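4. Weiche Teile: Regeln für Schals, Strickware und Folienbeutel

So, jetzt zu dem Kapitel, für das ich die meisten Mails bekomme. Harte Teile verzeihen einem fast alles, Stoff leider nicht! Ich schreibe hier auf, wie wir es mit der Dolevon-Zelle halten, und bitte euch, die Reihenfolge wirklich einzuhalten (ja, auch wenn ihr das schon hundertmal gemacht habt).

4.1 Vor dem Greifen

1. Not-Halt prüfen, und zwar an beiden Armen. Einmal drücken, im Flistia-Menü die Meldung abwarten, entriegeln, quittieren.

2. Geschwindigkeit auf 20 Prozent stellen. Das bleibt für den ganzen ersten Durchlauf so.

3. Handgelenkkamera öffnen und schauen, was direkt vor den Fingern liegt. Fransen sind mein Lieblingsärgernis, die wickeln sich schneller um ein Gelenk, als man gucken kann. Bei gefalteten Schals also immer an der Fläche greifen und nie an den Quasten.

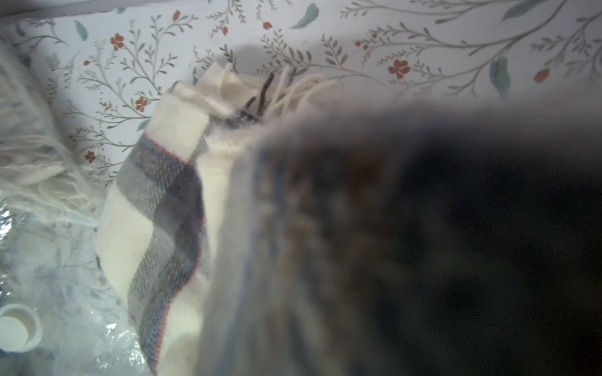 Abb. 4-1: Blick der Handgelenkkamera auf den karierten Schal, oben die Fransen, links unten Folie.

4. Kleinteile suchen. Deckel und Kappen liegen gern auf der Folie und rutschen mit, sobald man daran zieht. Wer so etwas entdeckt, entscheidet vor dem Start, ob es zur Aufgabe gehört. Wenn nicht: Stopp, herausnehmen, neu anfangen.

VORSICHT: Nie in die Zelle greifen, solange noch ein Arm freigegeben ist. Pause reicht nicht, es muss der Sicherheitshalt sein! Das gilt auch für »nur mal eben den Zipfel geradeziehen«.

4.2 Zwei Arme, ein Stoffhaufen

5. Arbeitsbereiche festlegen. Im Flistia-Menü auf Seite 6 gibt es dafür die Trennlinie. Ich lasse immer nur einen Arm hinüber, der andere wartet auf seiner Seite. Kissen und Plüschtiere zählen dabei als Hindernis, auch wenn sie weich sind. Ein Greifer, der sich in ein Kissen bohrt, meldet Kontakt oft erst spät.

6. Kabel anschauen. Die Schlaufe am Unterarm braucht Spiel, darf aber nicht so tief durchhängen, dass sie an Strickware hängen bleibt.

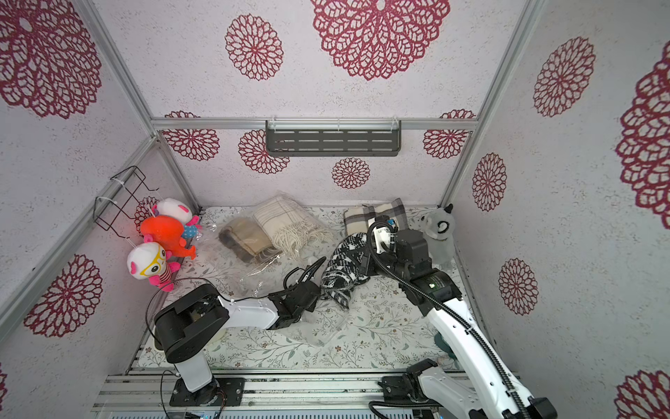

7. Folienbeutel zuletzt. Erst den Inhalt, dann die Folie. Glänzende Knicke bringen die Tiefenmessung gern durcheinander, deshalb fahre ich über Folie grundsätzlich von Hand an und bestätige jede Höhe einzeln. Meldet die Steuerung Fehler 294 (Höhe unplausibel), bitte nicht wegdrücken! Arm anheben, Ansicht aktualisieren, neu anfahren.

8. Greifkraft auf Stufe 2 beginnen. Bei dicker Wolle darf es mehr sein, aber tastet euch heran und tragt den Wert ins Protokoll ein. In Henstead haben wir uns das im Juni angewöhnt und seitdem viel weniger Sucherei.

Hinweis: Wer noch die alte Costa-Halterung hat, zieht vor Schritt 5 die Schrauben der Grundplatten nach.

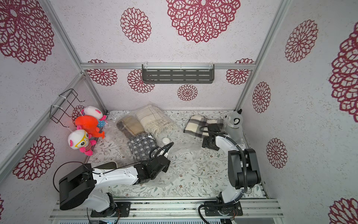
Darf ich beide Arme gleichzeitig am selben Schal ziehen lassen?

Nur, wenn beide im Kraftmodus laufen und ihr die Aufgabe vorher mit einem Arm getestet habt. Im Positionsmodus bitte gar nicht, da ziehen die Arme stur weiter, bis der Stoff oder das Gelenk nachgibt.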